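9 min read
14 comments | 38 shares

4. What people did with the worry log

I should say up front that I kept a worry log myself for most of July, so I'm not a neutral party here. Sandamali Amarasinghe talked me into it before we recruited anyone, and I'm glad she did – I would have written much worse instructions without it!

We sent the log to 680 adults in Jumilberg and Skovness, and 600 of them sent it back filled in. Each evening they wrote down one harsh thing they had told themselves that day, how strongly they believed it, and what they might say to a friend who had the same thought. The whole job was meant to fit on half a page.

The friend question did most of the work, as far as I can tell. People who answered it in full sentences gave lower belief ratings by the end, while people who wrote only a word or two (my own habit, I'm afraid) hardly moved. Xuân Tôn coded the answers and Tâm Cù coded them again without seeing the first set. They disagreed mostly over sarcasm. "Sure, you're a genius" could be kind or cruel, and we went with whatever the rest of the page sounded like.

I expected the shy participants to gain the most from practicing out loud, and they didn't. Reading the kinder sentence aloud made 2 of our subgroups more uneasy in the first week, and only one of those settled down later. Rania Khasawneh thinks we asked for it too early. I lean her way, but we never varied the timing, so all I have is a hunch and a pile of margin notes saying "felt silly."

Missed evenings turned out to matter less than I feared. Plenty of people skipped a night, scolded themselves for it, and then logged the scolding the next day – which made for some of my favorite pages in the whole set. Section 5 takes up the follow-up calls.

Related items
Claria: a short scale for everyday self-doubt
Hậu Tô on shyness and first jobs
Small goals and the Lưu diary method

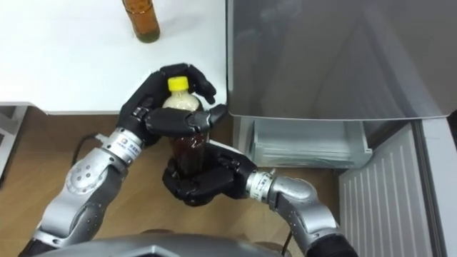

Figure 2. Two robot hands holding a clear plastic bottle with a yellow cap.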